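Prollwood Bench Rules: Frequently Asked Questions

Who has to follow these?
Everyone who runs an arm at Prollwood, and that includes visitors from Firport! Kimie Onishi wrote the first set and Amado Yap keeps them up to date.

Do the rules apply in simulation too?
Yes, and we love this part. Nothing breaks in a simulated room, so it's the perfect place to build good habits. If a tube-handling program skips a safe height in the sim, it will skip it on the bench. 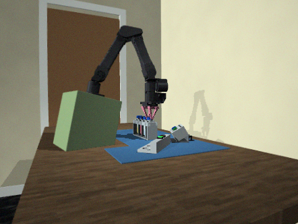

The same goes for speed limits, keep-out zones and stop commands. Set them before the first run and leave them on.

How high should the gripper stop above capped tubes?
Set the approach height from the top of the caps, never from the rack. Then come straight down, slowly.

Can I change the layout between runs?
Sure, try lots of them! Just save each one under a new name. We have 926 saved layouts so far, and old ones get reused all the time (please don't overwrite them).

When can my program move to a real arm?
After 2 reviewers sign off. Leonora Calimlim handles the booking, and your first real run is at reduced speed with water in the tubes.

I found a rule that doesn't make sense. Now what?
Tell Amado! Some of our best changes came from new people. The next revision is due in October.

Last updated August 7, 2020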